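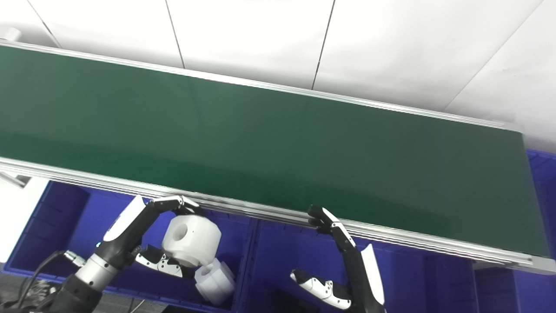

Fig. 2. Belt with side rails and blue bins. White octagonal part with round hole, held over the left bin.

4.2 Sorting parts from the belt into the bins

This section is for the Stedon belt table when it is used with the blue plastic bins. Read section 3 before, if the belt was not yet levelled.

Placing the bins

1. Switch off the belt and wait until it stands still.
2. Put the first bin under the near rail, at the left. Put the next one to the right of it, also below the belt.
3. Put the last bin at the right, where the belt ends. Parts which are not taken by hand will fall in this one.
4. Check that no bin touches the rail. Between rim and rail it must be possible to pass a hand with a part in it.

Note: The bins from Menenus and from Zandulard have a different rim. Both can be used, but please do not stack one in the other, they get stuck.

Sorting the octagonal parts

5. Switch on the belt at speed 2.
6. Take each part by its outer sides. Do not put a finger through the round hole while the belt is moving.
7. Look at the hole from both faces. If the edge is clean, lay the part in the left bin. If there is a burr or a crack, lay it in the middle bin.
8. Lay the parts down, do not throw them. The corners are damaged easily and a damaged part must be counted as reject.
9. Stop the belt when a bin is filled up to 51 mm below the rim. Change the bin and start again from step 5.

CAUTION: Do not lean on the aluminium rail and do not hang anything on it. The grooves are only for brackets and stops.

CAUTION: Keep long sleeves and loose cables away from the right end of the belt.

Cleaning

Wipe the green surface with a soft damp cloth after every 1,000 parts. Do not use solvent, it makes the belt shiny and the parts will slide. The grooves of the rail can be cleaned with a dry brush.

For replacement bins and belts write to El-Sayed, spare parts desk, and give the number from the type plate.

Revised July 2026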